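Visit to the Jiketbridge Reuse and Repair Centre
Report of the Jerndale Household Waste Partnership
Jun 9, 2019

Members of the Partnership attended the open day held by the Jiketbridge Reuse and Repair Centre. The party was made up of Garnet Grewal, Lensa Shiferaw and Fuad Fikre, and was received by the centre manager, In-ho Oh. The purpose of the visit was to see how a centre serving a town of similar size to Vadton receives, sorts and passes on household goods.

The centre occupies a former bus depot on the Shehu road. Residents enter by the north gate and are met at a covered counter, where goods are looked over before the owner leaves. Items that cannot be accepted are returned at that point. Mr Oh explained that this arrangement replaced an unattended drop-off bay, which had filled with broken furniture and wet mattresses over its first winter.

Furniture makes up the largest share of what comes in. Chairs, tables and chests of drawers are cleaned, glued where necessary and moved to the shop floor within 6 days. Upholstered items without a fire label are refused. The Partnership noted that the shop was well lit and clearly priced, although the aisle beside the wardrobes was too narrow for a wheelchair. Mr Oh accepted the point and undertook to move the end row.

Textiles are handled upstairs. Ms Shiferaw asked about the sale of school uniform, which Vadton parents have requested for several years. The centre holds 4 uniform sales a year and sets aside 13 rails for them. Unsold stock is offered to schools without charge.

Paint is stored separately in a ventilated shed. Tins less than half full are not taken. Mr Fikre considered the labelling system suitable for use in Jerndale without alteration.

Electrical goods are tested in the rear building, and every item sold carries a tag showing the date of its test. Computers are opened and their parts assessed one at a time, with usable processors and memory kept for other machines.

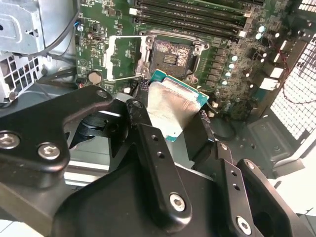 Can residents collect a donated item on the same day they see it in the shop?
Small items may be taken away as soon as they are paid for. Furniture is held at the loading door for up to 6 days, and delivery within the town can be booked at the till.

The party then met Amirul Pillai, who arranges the evening repair classes. There are 44 places each term and the November classes are normally full. Sewing and bicycle repair are the most requested subjects.

The Partnership thanks the centre for its welcome. Mr Grewal will circulate the centre's price list and its acceptance rules to members before the next meeting.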